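The arm that hates Mondays

Wen-hsiung Cheng looks after one robot. It lives in cell 7 at Voltstead, has run for 3432 hours, and is, he says, "no worse than a teenager".

Most of his week goes on the gripper. The fingertips wear, and a worn tip fumbles before it fails. "You get a week of it being slightly rubbish," he says. "Everyone blames the software. I go and get a new tip."

Swapping one takes him less time than finding the right hex key. Afterwards he closes the fingers on nothing, sets zero, and sends the arm to look down at the table while he checks the view from the wrist.

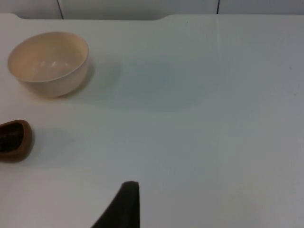
The wrist view in cell 7, with a finger at the bottom and the bowl at upper left.

He likes a bowl for the first pick after a change. A rim is an honest test, in his view, and if the wrist has been put back a shade crooked the fingers will meet it at a slant. "Then I undo four screws and say some words."

White tables are his other grievance. The arm throws its own shadow across them, and an earlier set-up kept trying to pick the shadow up. "Very determined, it was. I nearly felt sorry for it." He fixed that by taking the reference shots again with the arm in its working pose — a morning's job, once he'd stopped laughing.

Does he ever let anyone else do the tips? "I went on holiday in August," he says. "They put one on backwards."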